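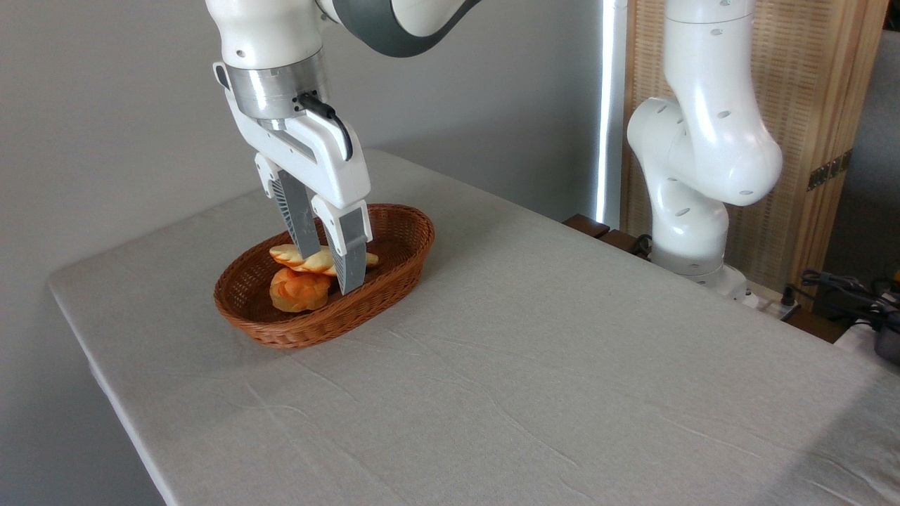
Left gripper finger behind the croissant, right one in front. Bun is underneath.

Gripper squashes or drops the croissant, class demo coming up

Posted by Ronja Viklund, 23 March 2019

Student project for our automation class at Brodville. Task is bread out of a basket, two arms on one table, only one of them picking for now. Bun is fine most of the time. Croissant is the problem. Close at force 100 and it slides out on the lift, close at 200 and I get crumbs. Tried a bunch of stuff in between, no pattern I can see. Fingertips are the gray ribbed ones. 16 tries yesterday and I wrote down the force but not the angle, my bad.

Is there a trick or do I need different fingertips? Can't really spend money on this.

Nuala Nic Giolla
Force is probably not your main problem. Look at where the fingers land. If you grab near a tip the heavy end swings down and pulls it out, doesn't matter how hard you squeeze. Go for the fat part in the middle, fingers across it, not along it.

Then close by position instead of force. Measure the bread, set the stop a little narrower than that, slow the last bit of the close way down. Lift straight up an inch, pause, then move sideways. Ours at the Jorkstead club kept failing becuase we lifted and swung in one move.

Also log the angle!! And swap the croissant out now and then, after a lot of grabs it goes soft and you're tuning for a bread that isn't the one you'll have at the demo.

ralix771
just use a suction cup

Ronja Viklund
Suction on a croissant, no, flakes. We tried it in February, filter clogged up right away.

Nuala, middle grab plus slow close got me a lot further, thanks. Still tips over if it's lying half on the bun. Any way around that or do I just take the bun first?

Nuala Nic Giolla
Can't take the bun first if the croissant is on top of it. Come in a bit higher so the fingers dont hit the bun, and turn the wrist to match the croissant before you go down. Fix the wrist first, then mess with height.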